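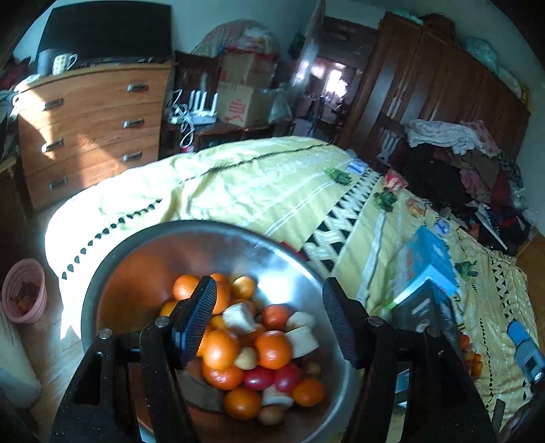 Sornetti Kitchen, produce check, prep side
Checked by: Hanan Hamdan, 11 a.m.

Bowl: stainless steel, large. OK. No sharp edges on the rim.
Citrus: OK. Press each one, discard any that are soft or leaking.
Cut pieces: ACTION. Off-white chunks are in with the whole fruit. Move to a lidded tub and date it.
Unwashed items: wash separately before they go in with anything cut.
Sunlight: ACTION. Strong sun on the cloth beside the bowl. Move fruit to the shaded end or pull the blind.
Tablecloth: hangs toward the floor, trip and pull risk. Fold under or clip.
Fridge: 2 shelves free, seal wiped.
Scale: reads 530 g on the test jar, same as February.

Recheck after lunch. Tub labels are in the Pravel drawer.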